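Windel Bin Clearing: README

Windel is a set of bin-clearing episodes used to test a method for choosing what to pick next. The method is called Rollar. It scores each candidate grasp twice, once for how likely the grasp is to hold and once for how much the pick would disturb the items around it. This release has the episodes, the labels and the scripts needed to rebuild the results table.

Contents

episodes/ has 959 episodes, one folder each
labels/ has one JSON file per episode, with the pick order and the result of each attempt
splits/ has the train list and the test list (441 episodes are in test)
tools/ has the loader, the replay script and the scorer

How an episode runs

Household items are tipped into an open metal bin. The arm makes up to 20 attempts to clear it. An attempt counts as a success if the item is lifted over the rim and released on the outside. If the item drops back into the bin, the attempt is marked "drop". If the fingers close on nothing, it is marked "miss". An episode stops early after 5 failures in a row.

Labels were made by hand from the recordings and then checked against the gripper log. Where the two disagreed, we kept the hand label and set the field log_conflict to true. You may want to leave those attempts out if you train on gripper signals.

Result

On the test split, Rollar cleared more bins than the baseline that looks only at grasp quality. Most of the gain came in bins where a long or flat item lay against something else. In bins with a few well-spaced items the two methods did the same, and the baseline was faster, as it skips the second score.

Known problems

Bare metal gives blurry reflections, and the depth data has holes there. The loader does not fill them. Use the option fill_depth if your model needs dense input.

Small pale items on the bin floor are sometimes missed by the item detector. We did not correct the stored detections.

Episodes recorded before October use the older gripper offset. The replay script reads the right value from the episode header, but other tools may not.

Using the scripts

Install the packages in requirements.txt, set WINDEL_ROOT to the data folder and run tools/score.py with a split name. The Triltance export format is supported for reading only. Thiele users should convert first with tools/convert.py and pass the same split name to the scorer.
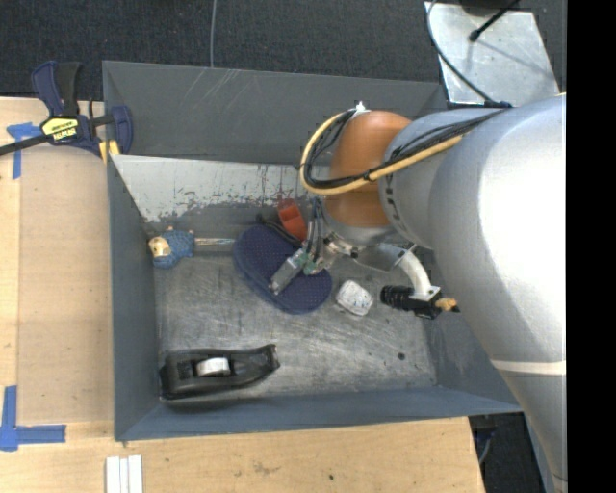
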